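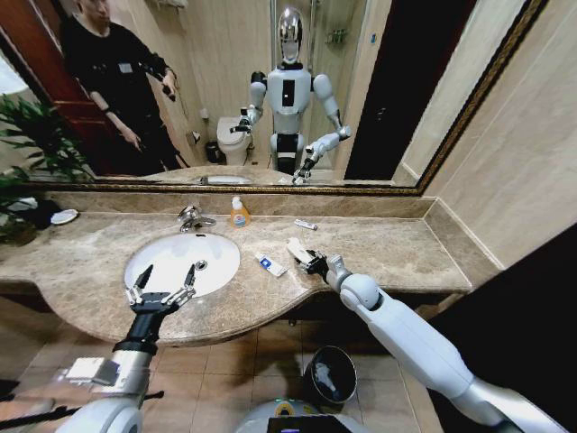
Call for Participants: Household Handwashing Habits Survey
Posted 2005-11-01 by Aranka Lengyel, Survey Office, Jotwood Institute

The Jotwood Institute invites adults living in Ibarra Township to take part in a study of handwashing at home. The office seeks 124 households. Participants will keep a written diary for two weeks and attend one interview. 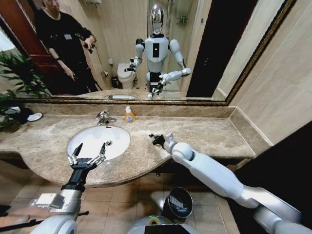
Applicants must be 18 or older and must have lived at their present address since March. Renters and owners are equally welcome. Households that took part in the Cutumano water use study may not apply.
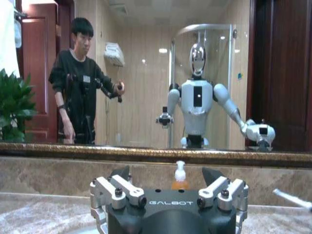 Page last revised by the Survey Office: see notice board for earlier text.

Each household will record the time of every handwashing, the product used and whether the water was warm or cold. Bar soap and liquid soap are both accepted, and no household will be asked to change brands. Diaries are stored under a number, and names are removed before any results are published.

Households that return a complete diary will receive a grocery voucher.

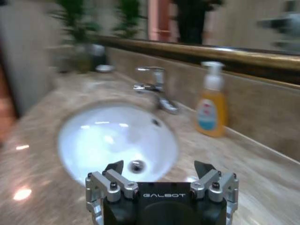 How to Apply

Request form 291 from the Survey Office, in person or by mail. Completed forms should be returned to Box 2703, Ibarra. Applicants will be notified in writing.

Comments

fleladico: Can two families at one address apply separately?

Survey Office: Yes, if they keep separate kitchens.

M.T.: Mailed my form. Do children's handwashings go in the diary too?

Contact the Survey Office | Copyright Jotwood Institute | Back to top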